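How to Run a Cable Across a Floor Without Putting Anyone in Casualty
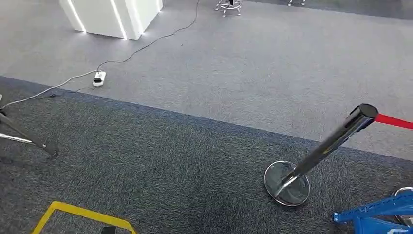

Issue 126

Every stall, village hall stand and pop-up shop begins with a beautiful plan of where things will go, and ends with someone on their knees asking where the socket is. The socket is behind the tea urn. It is always behind the tea urn, or else inside a locked cupboard in Jatbridge town hall, to which the key was last seen in August.

What follows is for people who have to get electricity from a wall to a table and would like their visitors to stay upright. You need no special skill. You do need to arrive before the people with the pull-up banners.

Before you leave home

Write down everything you mean to plug in. Lamps, card reader, laptop, the phone charger you will swear you don't need. Look at the label on each one and add up the watts. A few lamps and a laptop come to very little. A kettle or a fan heater comes to a great deal, and should go straight into a wall socket of its own, or stay at home sulking.

Ask the venue for a floor plan with the sockets marked. You may be sent a drawing from before the extension was built. Take it anyway and bring a longer lead than it says.

Check your leads by running them through your hands from end to end. Nicks, flat spots, a plug that rattles, brown marks near the pins: any of these and the lead goes in the bin. Cut the plug off first, or your brother-in-law will rescue it.

Laying the route

1. Stand at the entrance and walk in as a visitor would, looking at the goods and never at your feet. Do this a couple of times. The line you walked is the line the cable must avoid.

2. Put the tables nearest the wall that has the power. This sounds obvious, and I have watched grown adults at the Chamoun craft fair do the opposite for the sake of the light.

3. Unwind the whole lead if it's on a drum. A coiled lead under load gets hot, and a hot drum under a tablecloth is a poor way to draw a crowd.

4. Run the cable along the edge of the room, tight to the skirting board, and bring it out only where it has to come out. Going the long way round three walls is fine. Going the short way across the middle is how Valeriano Lozano met his physiotherapist.

5. If you really must cross a walkway, cross it once, at a right angle, and use a proper rubber cable cover. The covers with sloping sides are the ones you want. A doormat laid over the top hides the cable and keeps the bump, so you have made things worse and spent money on it.

6. Tape comes last. Use cloth gaffer tape, and lay it along the length of the cable so that both edges stick to the floor. Little strips across it every so often look busy and hold nothing. Try a short piece on the floor first, as some finishes come up with the tape and some carpets keep the glue for ever.

Extension blocks

Use 1 block per wall socket. Never plug a block into another block, however neat it looks. Put it under the table, towards the back, where it won't be kicked or watered by a vase. If there's spare cable, lay it in wide, lazy loops beside the block and leave it uncovered.

Katsuhiko Onishi, who did the lighting for the Ritine plant sale for years, labels both ends of every lead with masking tape and the name of the thing it feeds. I thought this was fussy until I switched off the neighbouring cake stall's till by mistake, during a queue.

Packing up

Switch off at the wall before you pull anything out. Peel the tape back low and slow, keeping it close to the floor. Wipe the leads with a damp cloth once they're unplugged, let them dry, and coil them loosely. Wrapping a lead round your elbow twists it, and next year it will come out of the box like a startled eel.

Count your leads before you lock up. I own 2 that I have never bought, and I am missing 6.

Next issue: folding tables, and your fingers.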